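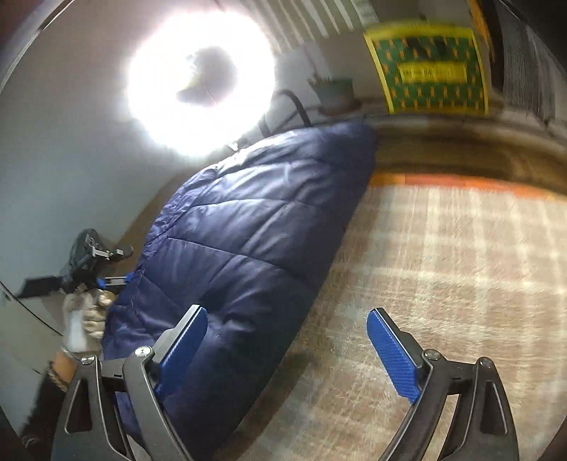
drutcombe_bench
Second pair of hand-held grippers is assembled, same Ledolow linkage as the first. Going by bench tests the jaws close evenly, with 3 mm of backlash at the tips. Shiny quilted fabric is the hard case for the pose tracking. The ring light puts pale highlights across the upper part of the navy quilting and the right side falls into dark navy shadow. Ribbed blue pads stay for now.

lombardi905
Backlash is your problem, not lighting. Shim the pivots first.

drutcombe_bench
Shimmed in April. Went from nearly 10 mm to the current figure. Full garment setup:

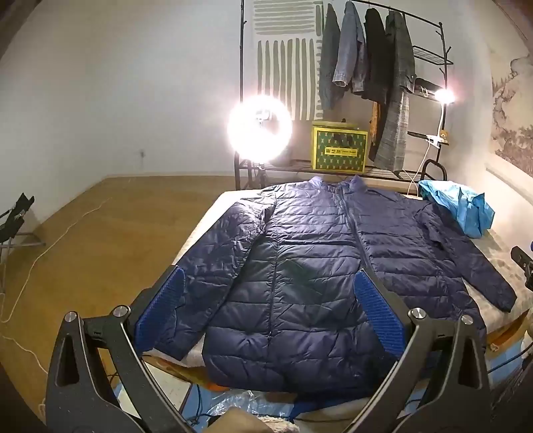 Puffer jacket laid front side up, ring light at the far left of the bed.

kurcombe
Disagree with lombardi. That light is close to washed out. Clip the highlights and the tracker has no features left on smooth fabric – drop the exposure before touching hardware again.

lombardi905
Exposure does nothing for slop in a joint. Two different errors.

kurcombe
Agreed, but only one of them loses the track. I ran 13 folds on my pair with a diffuser fitted and the pads untouched. No dropouts.

drutcombe_bench
Will try the diffuser at fixed exposure, then new bushings. One change at a time.

lombardi905
Post the logs for both.

Contact the moderators | Copyright Kurcombe Workshop Forum | Back to top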